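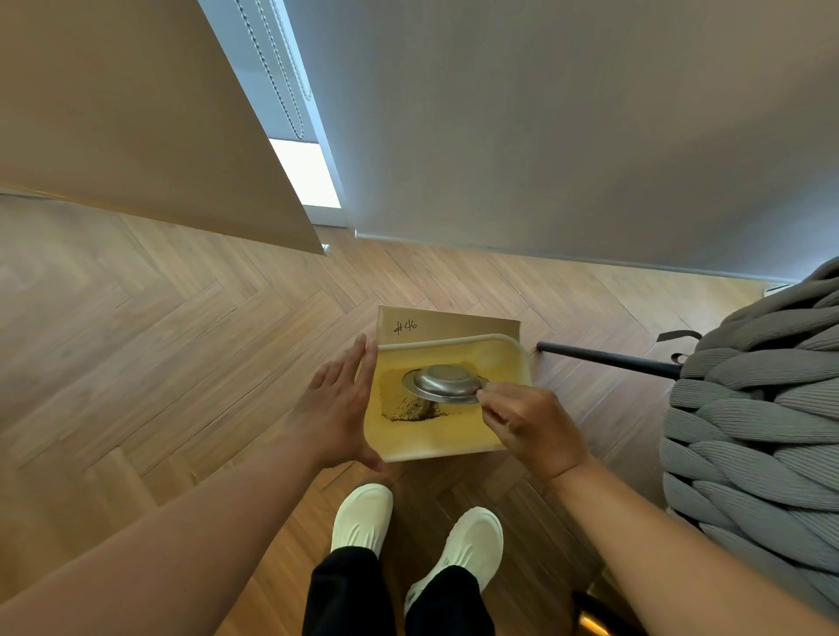

The last Latin Mass at St. Brendan's in Ridgeway was said at 9 in the morning to 505 people, in a church built for 300 fewer. Some stood in the parking lot with the doors propped open. By June the parish had gone back to a single English Mass, and most of the people who came that morning were driving somewhere else.

Where they drove is the part the diocese would prefer to leave alone. The nearest approved Latin Mass is in Drerham, 27 miles up the valley, in a chapel that shares its priest with a hospital. The other choice is closer. Outside Ridgeway, in what used to be a feed store, a group of independent priests has been offering the old rite for 30 years without the bishop's permission.

Ekrem Akyol goes to Drerham. He is a convert, baptized at 41, and he says the drive is the price of staying where he believes the Church is. "I didn't come in for the Latin," he told me. "I came in because I thought somebody had the authority to tell me I was wrong. If I only obey when I like the answer, I haven't done much."

Paloma Yazzie made the other choice. Her parents were married at St. Brendan's in the old form and she raised four children there. She now attends the feed store, and she does not accept the word schismatic. "My grandmother's missal and the one I use are the same book," she said. "I would like someone to show me the page where I left."

The two of them sang in the same choir for years. They still speak, mostly about music.

The legal question is less tangled than the personal one. A Catholic who attends an irregular chapel out of attachment to the older liturgy has generally been treated more gently than the clergy who run it. Confessions and marriages are harder, because a priest needs faculties for those, and couples married at the feed store have sometimes been asked to put things right before a diocesan priest.

What has changed is the mood. Ten years ago the chapel was mostly retirees. On the two mornings I visited, the back rows were full of young families, and the talk over coffee was less about Rome than about school and the price of vans.

The chapel has begun raising money for a bell. At St. Brendan's, the old high altar is still in place behind the newer one, with fresh flowers on it most weeks. Akyol stops in to pray there on his way home from work. Yazzie says she has not been inside since the last Mass, though she parks across the street when she goes to the bank.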